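Rosdale Home & Garden Board > Seasonal > Wreaths, garlands and greenery

Topic: Fresh garland dropping already, is it worth replacing?

mantelmouse
Posted 18 December 2021
I bought two fresh cedar garlands from the Fahy farm stand at the start of December. One went on the porch rail and one on the mantel. The porch one looks the same as the day I hung it. The mantel one is brown at the ends and drops bits every time someone walks past. We do use the fireplace most nights. Is there any way to save it, or should I pull it down and buy another? Company is coming on the 24th.

gravelpath
Your fireplace is the problem. Cut cedar doesn't last over a working fire no matter how much you mist it. I would also call it a fire risk at this point. If it crackles when you bend it, take it down today.

hollis_lane
Agree on taking it down. For next year, soak the whole garland in the bathtub overnight before you hang it, then shake it out on the back steps. Mine goes on a stair rail away from the vents and it usually makes it to New Year's. I turn the heat down to 62 at night, which helps.

bettertwine
I'll be the one to say it. Buy artificial for the mantel and keep fresh for outside. I switched after ruining a rug with sap. I got a Plorko garland, 9 feet, and it has come out of the box every December since. Fluff it for ten minutes and it's done. I do the same with table flowers now, too. 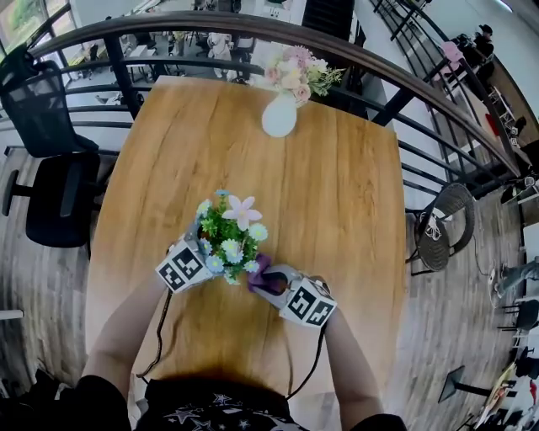

Photo: bettertwine / member gallery

The small daisy types hold up best in my experience. Big single blooms get creased in storage unless you stuff tissue under the petals. Greenery is the easiest of all, and from across the room I can't tell.

gravelpath
I can tell. There is no smell, and they get dusty. If I wanted plastic I'd leave the mantel bare and put a bowl of oranges on it.

bettertwine
Fine for you, but the original poster has a fire going every night. Fresh isn't going to work there. You said that yourself.

gravelpath
I said cut cedar wouldn't. And I wouldn't hang an artificial one over a lit fireplace either. Plenty of them will melt or worse. Check the tag before you put anything up there.

bettertwine
Mine is on the bookcase wall, well off to the side of the hearth. I should have mentioned that.

mantelmouse
OK, it crackles. It's coming down. I hadn't thought about heat and artificial ones, so thanks for that. What about the shelf to the left of the fireplace? It's maybe six feet away and doesn't get warm to the touch.

hollis_lane
That should be all right for fresh if there's no vent under it. Instead of a garland I would do cut stems in water. A jar of cedar and holly in two inches of water lasts much longer than anything wired to a rope. Trim the ends when you set it up and top off the water every day.

oldfence
Holly drops its leaves fast indoors for me, even in water. Boxwood is better. It isn't exciting but it stays green. I cut mine from the hedge along the driveway, so it costs nothing.

hollis_lane
My holly keeps its leaves for two weeks. Are you cutting it after a hard freeze? I cut early and keep it in a bucket in the garage.

oldfence
After a freeze, yes. That might explain it.

mantelmouse
I don't have boxwood, but my neighbor has a whole wall of it and owes me for dog sitting. Does anyone know if Fahy still has loose greens this late? I called twice and got the machine.

oldfence
They had bundles when I went by. Mostly pine, a little cedar, no holly. Istilura on the county road had more of a selection but the cedar looked tired. Bend a piece before you pay for it.

gravelpath
Pine is fine for this. Strip the needles off the part that sits under water or it will turn cloudy and smell like a pond.

bettertwine
And put a tray under it if it's pine. The sap got my rug, and I'd hate for it to get your shelf.

mantelmouse
Will do. I moved the porch garland half a foot so it clears the dryer vent, too. Going out to Fahy in the morning, and if they're out of cedar I'll take the pine.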